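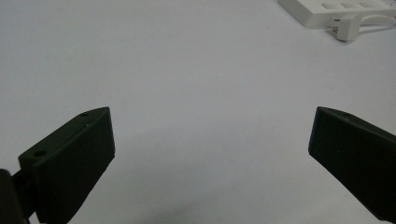
Leave it in the sun and stop scrubbing, according to Hatsue Iwasaki, and turmeric will fade on its own. She left me that advice under my last post (the one about the curry paste) and I've been chewing on it ever since, so I figured I'd better start a proper thread.

Turmeric stain on a pale tabletop, how far do I go?
posted by Nuria Kahsay

So the table is a Kokell, very light, kind of a grayish white, matte finish. I bought it secondhand from a couple in Naltport when I moved in last October and I have babied it. Coasters, placemats, the works. Then on Tuesday my sister came over and we made a big pot of dal, and somebody (me) set the turmeric spoon down directly on the table and went to answer the door. By the time I got back to it there was a spoon-shaped yellow mark, plus a few drips, plus a smear where I panicked and wiped it with a dish towel.

What I've done so far: dish soap and warm water, which took off the smear but left the spoon. Then baking soda paste. I left that on for 30 minutes while we ate, and it maybe got a shade lighter? My sister says yes, I say I can't tell, and we were both looking at it under the kitchen light at nine at night so neither of us is much of a witness.

The thing is I don't know what the top is made of. There was no paperwork with it and the sticker underneath has the brand and then a long number that doesn't come up anywhere. It doesn't feel like bare wood. It might be a laminate, it might be painted, I have no idea. I knock on it and it sounds like a table.

I've got a bottle of Vamaven under the sink, the spray kind, and it says "most hard surfaces" on the back, which could mean anything. I also have one of those white melamine sponges but I've read that they're basically very fine sandpaper and I'm scared of ending up with a shiny spot. I'd rather have a yellow spoon than a shiny spoon. I think.

As for the sun idea, the table is 31 inches wide and my front door is not a lot wider than that, and I live up two flights. I do get decent light in the kitchen before lunch. Would window light do it or does it have to be real outdoor sun? And would the rest of the top change color too if I drag it over there? That's the part that worries me most.

Any help appreciated, my mother is coming to stay and she will see it before she has her coat off.

Teófilo Carhuamaca

Hatsue is right about the sun! I cook with turmeric most days and every cutting board, spatula and plastic tub in my house has been orange at some point. The yellow stuff in turmeric is really bad at standing up to light. I put the tubs out on the back step in the morning and a lot of them are back to normal by dinner, though a deep one can take several days.

Window light works too, it's just slower. Glass blocks part of what does the job, so give it a week before you decide it's a failure. You don't have to drag the table anywhere special if the light already reaches the stain for a few hours. If it doesn't, just turn the table around so that end is facing the window. I did that with my own kitchen table after a bad night with a jar of pickle, and I ate at it sideways for a week and got kind of used to it.

About the rest of the top changing color: I wouldn't lose sleep over one week. Where you can get in trouble is leaving something sitting on it the whole time, like a runner or a stack of books, over a whole summer. So clear the end you're treating and leave it clear. My cousin had a big fruit bowl on hers for years and when she finally moved it there was a lovely circle.

Before you start, wash it one more time with the dish soap, rinse with a damp cloth and dry it well. Any baking soda left on there dries to a film, and on top of that turmeric goes red when it meets baking soda, which gave me a real scare the first time. If you see a rusty orange color along the edge of the spoon that's probably what happened. Wipe with a little white vinegar on a damp cloth, then plain water, and it should go back to yellow. Try the vinegar on a hidden bit first, same as anything.

I'd leave the white sponge in the drawer. You already know why.

Thirumalai Pai

just use bleach. worked on my counter

Raghavendra Kaimal

Please don't go straight to bleach on a top you can't identify, and definitely don't put it on after the vinegar Teófilo mentioned, because bleach and vinegar together give off chlorine gas. If you ever do get to bleach, that's a separate day, well rinsed, windows open, nothing else on the table.

I refinish furniture on weekends and I've had two Kokells through my garage. One had a laminate top and one was painted, and from the front you'd have sworn they were the same table. Get under there with a flashlight and look at the edge and the underside. If there's a thin seam running along the edge, or a different material showing below, you're probably looking at laminate. If the color wraps around the corner without a break and you can find a drip or a brush mark underneath, it's likely paint.

On laminate, after you've tried the light, I'd go to a cotton pad with rubbing alcohol, held on the spot for a minute and then lifted. Change the pad when it turns yellow. On paint I'd skip alcohol entirely, it can soften some finishes and then you've got a sticky spoon. Hydrogen peroxide from the drugstore on a folded paper towel is gentler, but test it underneath and go look at the test patch the next day, in daylight.

I don't know the Vamaven spray so I can't say. I'd test it the same way.

Worst case, if it's paint and nothing works, you can scuff the whole top with 500 or 600 grit and put on a fresh coat. Do the entire top, a touched-up patch always shows. Matos will mix a color for you if you bring in something to match, and the small can was plenty for mine. It's a weekend of work, mostly waiting, and you can't eat on it for a good while after, so I wouldn't start it with your mother on the way.

For her visit, a placemat.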